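About Stulten

We are a small reading and research group working on memory disputes - who gets to say what happened in a war, an occupation, a border change, and how governments argue about it afterwards. Started by Nélida Bravo with 8 members and one shared shelf of photocopied testimony. 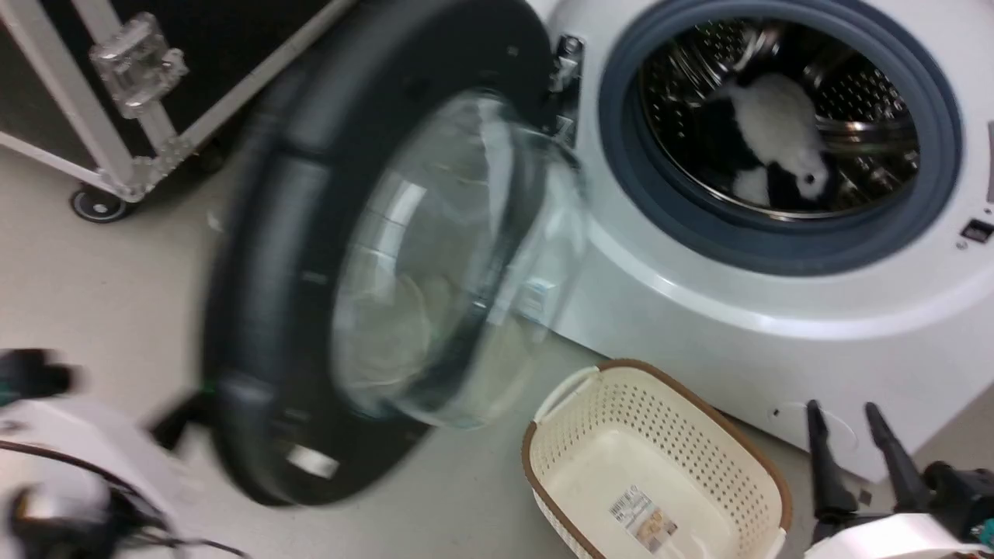 Panda in the drum, door open.

What we do. Mostly translation and cataloguing. Survivor statements, court papers, school textbooks that were withdrawn or rewritten. The Insaurralde collection is the big one, 1000 pages, most of it typed, some very faint. Index is online, full text by request only becuase families asked for that.

We also run the Esier seminar, 5 evenings each July. Two speakers per evening who disagree with each other. No recording. Please read the papers first, it goes badly otherwise.
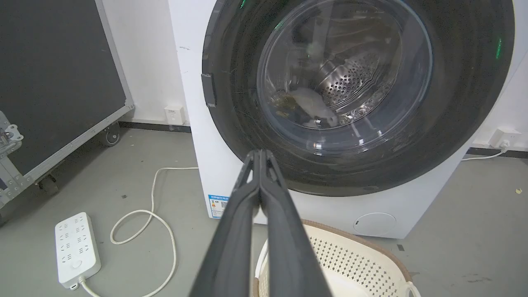 Money: members' subscriptions and a grant from the Pikard fund, which pays for 2 part-time translators. We don't take money from any ministry or embassy - have been asked, said no.

What we don't do: give verdicts for newspapers, sign open letters as a group. Members sign what they like under there own names.
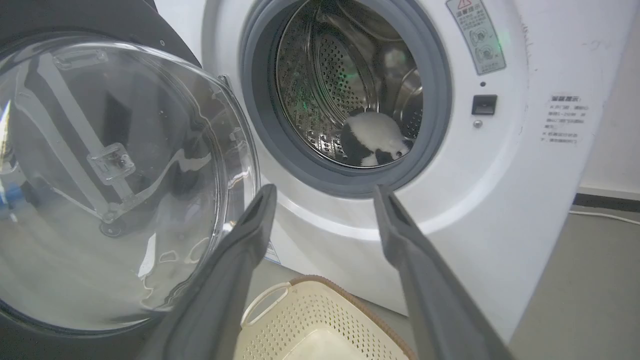
Joining is simple enough. Write to Nélida, say which languages you read and what you want to work on. Replies can be slow in summer. Students welcome, no fee in the first year.

Page last updated 21 July 2022. Seminar list to follow.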